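Robotics > Simulation Tools > Reviews

4.2 The kitchen package

The second product under review is the Wirach kitchen package, sold by Amov as an add-on to its simulator and licensed by the seat. The brochure promises "every kitchen you will ever need." We received 122 of them, which share a fondness for dark stone. The package also lists 2,721 objects, a figure that treats each color of soap dispenser as a separate achievement.

We ran the pick-up tasks with the arm model supplied in the package and left all physics settings at their defaults, as a paying customer would on the first afternoon. Figure 4 is taken from the spoon task, in which the arm must lift a spoon from a bowl and leave the bowl on the counter.

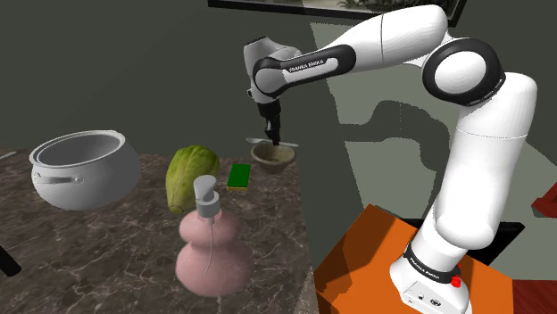 Figure 4. Spoon task in the Wirach package, gripper over the bowl.

The spoon lies across the rim, a placement that few cooks would choose and that the scene generator chooses often. It is a fair test all the same. The fingers must come down over the opening of the bowl and close on something very thin, while the lettuce, sponge and pot share the counter with the target. Olaniyan's competing kit avoids the problem by shipping spoons as thick as a thumb.

Visual quality is good. The arm throws a believable shadow on the wall, and the marble would not embarrass a real estate agent. Contact is weaker. With default settings, thin objects slid between the fingers in a manner familiar to anyone who has eaten soup on a train. Two changes helped: a smaller time step and a higher friction value on the finger pads. The manual mentions neither - it does devote two pages to window plants.

Support was prompt. Our co-author Noreen Noonan wrote to Amov in February and had a reply the same day, recommending the Eveden contact plug-in, sold separately. We return to its price in Section 4.3.

Version of record: 2018-06-02

We use cookies to remember your reading preferences. Accept | Manage settings

Contact the editors | Back to top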